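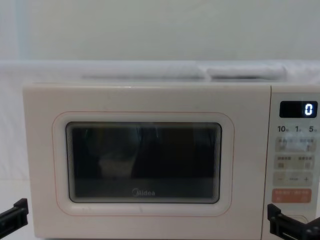 Steam first, scrub later. That's the whole method and I've stuck to it since January when I gave up on the spray stuff. Bowl of water, slice of lemon, couple of minutes on high, then leave the door shut and go do something else. Our Midea has the 10, 1 and 5 keys right under the display so I tap 1 a few times and walk off. Wait till it's back to 0 and then wait some more. The waiting does the work. Open it too soon and the steam all goes in your face and none of it on the splatter.

What goes in the bowl
- Water, half full. Not to the brim, it spits.
- Lemon, or a spoon of white vinegar. Vinegar smells worse for an hour, cleans a bit better.
- A wooden stick or wooden spoon standing in it. Don't skip this one. Plain water in a smooth bowl can overheat and jump when you move it.
- No dish soap. Tried it. Foam everywere.

Oven mitt for the bowl coming out. Then wipe, roof of the cavity first, then sides, then floor. Turntable plate comes out and goes in the sink with everything else, but let it cool, hot glass and cold water is how I lost the last one.

The outside
Gets forgotten. Cream and off-white plastic goes yellow-ish with grease, specially near a stove. Damp microfiber, one drop of soap, dry cloth straight after. Never spray at the buttons. Spray the cloth. Liquid gets behind the panel and then a key sticks and you're shopping.

Flat top is not a shelf. I know, it's right there. Check your manual for the gap it wants above and behind and keep bread bags, mail, and the fruit bowl off it. Paper stickers on top: leave on or take off, your call, but read them before you peel. Take a phone picture of the label if you can't read the language, you may want it when you need a part.
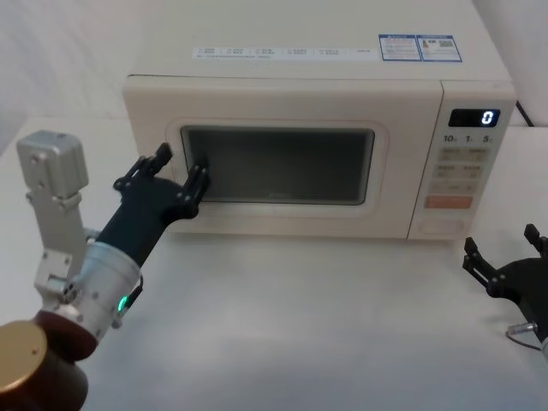 Stickers still on top. Wipe along them, not across.

To get one off: hair dryer on low, lift a corner with an old card, pull slow. Cooking oil on the leftover gum, ten minutes, wipe, then soap. Yuzhen Kong wrote in to say Bansal label remover does it faster. Could be, havent tried it. No steel wool on plastic, ever.

Cord
Unplug before a real cleaning. Pull the plug, not the cord. Run your fingers down the whole length once in a while, any nick or soft spot and stop using it. Keep it off the stove side.

The window
Worst part on most of them. Grease sits in the corners where the glass meets the trim, cloth slides right over. Use a cotton swab, or an old toothbrush if you go easy. Leave the mesh alone, no poking at the holes with a pin. If it's torn or burned through, the oven is done, don't patch it. Clean the door edge and the part it closes against too. Crumbs there and it won't shut right.

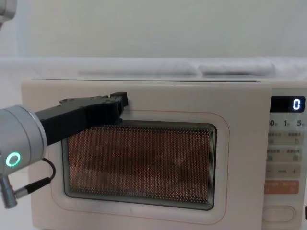 Door window with the mesh. Soft cloth only.

Smells
Fish, popcorn, you know. Open box of baking soda inside overnight, take it OUT before you heat anything. Put a note on the door if you share a kitchen. Coffee grounds work too, dry ones, small dish.

How often
Wipe after anything with tomato. Steam every other week. Corners when you can't stand it.

More kitchen tips
Burnt pan, no scraping
Freezer labels that stay on
31 uses for a dead toothbrush
Grirnis jar lids: which ones fit what
Descaling the kettle
Readers' mailbag: sponges again

Contact | © 2018 Simance Home Tips | Back to top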